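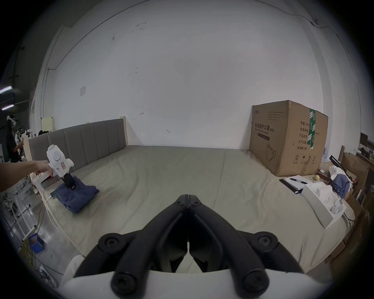

Navy towel on the bed, July

Posted by knwosu_b (Babatunde Nwosu) in Laundry & Linens, July

Does anyone else get towels that stop soaking up water after a few months? I have a set from Zenden, navy, bought for the guest room. They were fine at first. Now they push the water around on your back. I wash them warm with Pako liquid and a capful of softener, then tumble dry on medium.

marchuk_fan
It's the softener. It leaves a coating on the loops. Stop using it and run the towels through 2 hot washes with no detergent at all.

Khrystyna Tkachuk
Agree on the softener, but I wouldn't do hot washes on navy. Mine went purple at the hems. Warm is enough if you add a cup of white vinegar to the rinse. It took me seven washes to get a bath sheet back to normal — slow, but the color held.
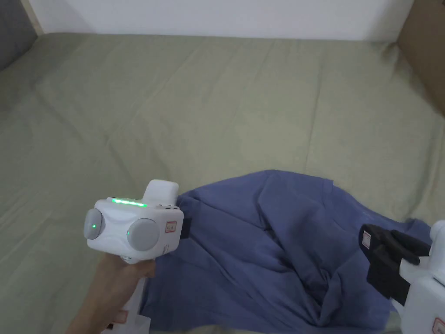

The other thing is sheets. I stopped using softener on those too and they come out more wrinkled, so now I pull them out of the dryer a little damp and put them straight on the bed. By night they're smooth enough for me.

oldporch541
Vinegar every wash will eat the rubber seals in your machine. Repair guy showed me mine. $200 for the part and labor.

Khrystyna Tkachuk
I didn't say every wash. Seven times and then I quit. My Marchuk front loader is older than my son and the seal is fine.

oldporch541
OK, but people read "vinegar" and pour it in for years. Washing soda does the same job.

marchuk_fan
It doesn't do the same job. Soda helps with hard water, and vinegar is for the rinse. Babatunde, is your water hard?

knwosu_b
Pretty hard, yes. White crust on the kettle every couple of weeks. I'll drop the softener first and see, then try the soda. Does the weight of the towel matter? The tag says Famov cotton and nothing else.

marchuk_fan
Heavier ones hold more but they take forever to dry. If yours are thick, don't put more than 7 in a load. They need room to rinse.

knwosu_b
I've been doing the whole set in one go, bath mat included. Will split it up.

We use cookies to remember your login and forum settings. Accept | Manage preferences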